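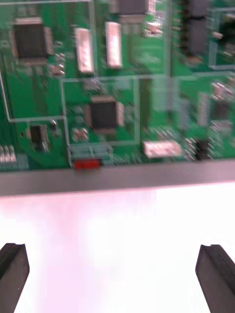

My brother-in-law called last night to argue about the 1987 bowl season, which tells you everything about how starved for football we both are right now. It's 6/28/20, there are no spring games to chew over, and I have watched the same fourth-quarter comeback so many times that my dog leaves the room when the band starts up.

So I've been thinking about running backs, and mostly about Meron Gebremichael. If you didn't follow Campos State last fall you probably missed him, and I'm sorry for you! He ran for 1287 yards behind a line that had two freshmen on it, and 866 of those came after the bye week, when everybody in the league knew the ball was going to him and stacked the box anyway. I was in the stands for the Surkadine game (section 120, wet bleachers, terrible nachos) and he carried three men into the end zone on what should have been a loss of two. The lady next to me grabbed my arm so hard she spilled her cocoa on both of us, and we just kept yelling.

What worries me is the schedule. Campos State opens at Brolura this year, if it opens at all, and that place is loud and mean and their front seven all came back. I'd rather see a soft home game first so the new quarterback can get his feet under him. Coach Rosalía Sepúlveda said on the radio back in March that she likes opening on the road — it gets the nerves out early, she thinks. She has forgotten more football than I'll ever know, so fine, but I'm still going to fret about it until kickoff.

My guess, for whatever it's worth, is nine wins and a second straight trip to the Skunance Bowl. Ten if the kicker is healthy. My brother-in-law says seven, and he's putting a rack of ribs on it, so I've started clearing space in the freezer.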